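Pravby Open Day

The Pravby Open Day is a public event held at the Pravby robotics workshop in Clustham. Visitors watch robot arms carry out household and play tasks and can talk with the people who run them. The best documented edition took place on February 23, 2018, and is the one described in this article.

Background

Pravby began as a shared workshop for small research groups studying how robot arms handle everyday goods. Its first open day was proposed by Elínborg Juhl, then head of the workshop, after a series of school visits in January had filled up quickly. Earlier visits had been limited to a talk and a tour. Juhl wanted the arms to be working while people were in the building.

The program was drawn up by Juhl and Grímur Fogh. Each station was given one task, a table, and an operator. Most of the props were bought from toy and kitchen shops in Clustham, and the printed guide listed them by station.

Water table

The water table was the station in the second room. Its props were toy fish, a small net, plastic buckets in green and pink, a blue tray, and a clear measuring jug. The task had several parts, among them pouring water from the jug and moving the tray with the gripper. Mikkel Hallgrímsson ran the station in the morning and Keabetswe Mahlangu in the afternoon.
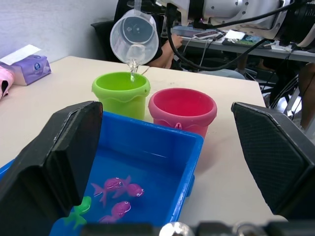
Water was chosen at Hallgrímsson's request. In the guide he wrote that pouring is hard for an arm to do well, as the weight of the jug changes the whole time and the stream moves with the tilt. A slow tilt gives a thin stream that is easier to aim. A fast one empties the jug sooner but splashes. Clear plastic adds to the difficulty, as cameras tend to read the table behind it.

Each run lasted up to 15 minutes, and visitors could stay for as many as they liked. Questions were taken between runs. According to the report published afterward, the ones asked most often concerned the wiring, the price of the fingers, and what would happen if an arm dropped something.

Handling the tray

Carrying a tray of water was left out of the public runs. A wide, shallow tray spills when it is tipped even slightly, and the operators limited themselves to gripping and shifting it at low speed. The fingers press on opposite walls, so the force has to be high enough to stop the tray slipping and low enough to keep the plastic from bending inward.
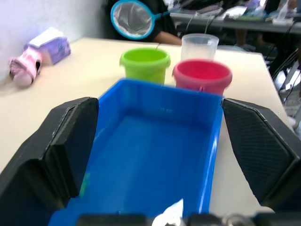

Mahlangu gave a short talk on grip force in the afternoon and repeated it once for a group from Birnham. A written version was later added to the workshop's teaching notes under the title "Holding Soft Walls."

Other stations

The first room had a towel-folding station run by Sille Sveinbjörnsson. A sorting station in the hallway used bottle caps and closed early after a fault in its power supply. A planned drawing station was dropped from the program before the guide went to print.

Attendance and funding

The report gives attendance as 900. Entry was free. Part of the cost was met by Sakalauskas, a local supplier of machine parts, which also lent the barriers used in the hallway.

See also

Clustham
Robot end effector
Science festival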